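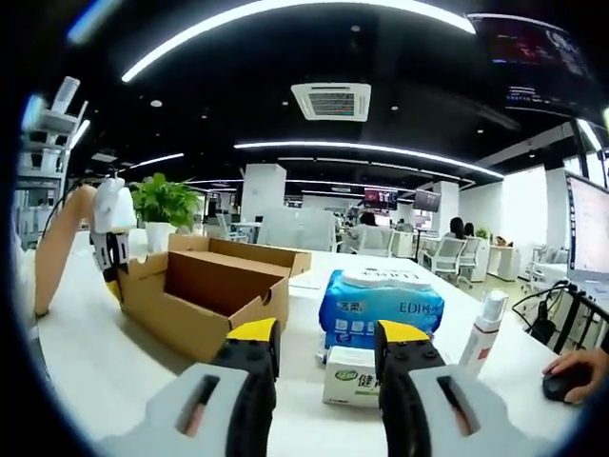

Week 9: Paper at Home

Reading for this week: Fontes, chapter 2. Bring your notes on pulp grades from last time.

1. Fiber length
Tissue is made from a mix of long and short fibers. Long fibers come from softwoods such as spruce and pine and give the sheet its strength. Short fibers come from hardwoods, often eucalyptus, and make the surface feel soft. A mill changes the mix depending on what the sheet is for.

2. Creping
The wet sheet dries on a large heated cylinder and is scraped off with a blade. The scraping folds the sheet into very small ridges, which add bulk and stretch. Look at a single ply under the hand lens and draw what you see.

3. Wet strength
Ordinary paper falls apart in water. Facial tissue usually has a small amount of resin added so it holds together when damp. Toilet paper normally does not, so that it breaks up in the drain.

4. Packaging
Tissues on a desk may come in a box or in a soft pack wrapped in plastic. A box keeps its shape and protects the stack. A soft pack uses less material and takes up less room in shipping.

Lab exercise
Cut strips 20 mm wide, both along and across the sheet. Hang weights until each strip tears. Repeat with damp strips. Record every result, including the failed ones.

Lab reports are due 10th December. Hand them to Edileuza Cavalcanti or leave them in the tray outside room 1235. Late reports lose two points per day.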